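Subject: Re: [handheld-grippers] Paltum kit, worth buying for packing tasks?
List: handheld-grippers
Sent: 4:10 pm

On the list last night, a member at Zutico wrote:

> We are looking at the Paltum handheld kit for a packing job. The
> sales page says one operator can record 1,000 good episodes a week
> with it. Has anyone here used it for more than a demo? I mostly want
> to know three things: how heavy it feels after a while, whether the
> cables are a nuisance, and whether support answers. We already own
> one Sulleck unit and would be buying 2 more of something.

We have had the Paltum kit for nine weeks, on loan at first and now paid for. We use it for table-top packing, mostly household bottles and small cartons. I'll go through your points in order and add one you didn't ask about.

1. Weight. Fine for short sessions. The body is compact and the balance is decent, but the cable pulls down on it and you notice that in the wrist before you notice the gripper itself. Our operators swap after every four boxes of product. The two who came from the Sulleck say the Paltum is lighter in the hand, and I agree, though I haven't put either one on a scale.

2. Cables. Yes, a nuisance. There is a wireless version listed but it was out of stock when we ordered. With the wired one you need to plan where the cable leaves the table before you start. We let ours hang over the front edge. If you route it across the table it ends up in the recordings and sooner or later under a carton. Ask for the longer cable when you order. The standard one is too short for anyone who likes to move their chair.

3. One hand or two. This is the one you didn't ask about. The kit is sold singly or as a pair, and the pair costs nearly twice as much. We bought a single. For trials where we only want to check the layout, the left hand does the packing and the gripper stays in the right. A spray bottle going into its carton upright is a good case to try first, as the trigger head gives you something to hold and the flaps get in the way just enough to matter.

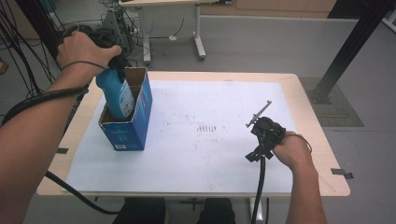

4. Support. Mixed. The first reply came the same afternoon and was useful. The second question, about fingertip wear, took most of December. They did send a spare set of fingers at no charge. The manual is thin on calibration, and the version in the box did not match the software we downloaded. Get the manual from their site.

5. The 1,000 figure. I would not plan around it. We have not come close in any week, and we throw out a fair share of what we record, mainly for bad starts. You might get there with a very simple pick and place and two people taking turns. For cartons with flaps, no.

Other small things. The software drops the session name if you restart it, so write it down. A white board on the table top is worth having, and it will get marked up, so buy a cheap one. The finger screws loosen – check them every morning.

On what to buy: if your Sulleck is working well and your scripts are built for it, I would stay with that. The file formats are different and the Yeh converter handles only one direction at the moment, Sulleck to Paltum. If you are starting over anyway, the Paltum is the one I'd pick for bottles and cartons. I'd order one, run it for a couple of weeks, and then decide on the second.

I can post our calibration notes to the list if anyone wants them. They are for the wired version only.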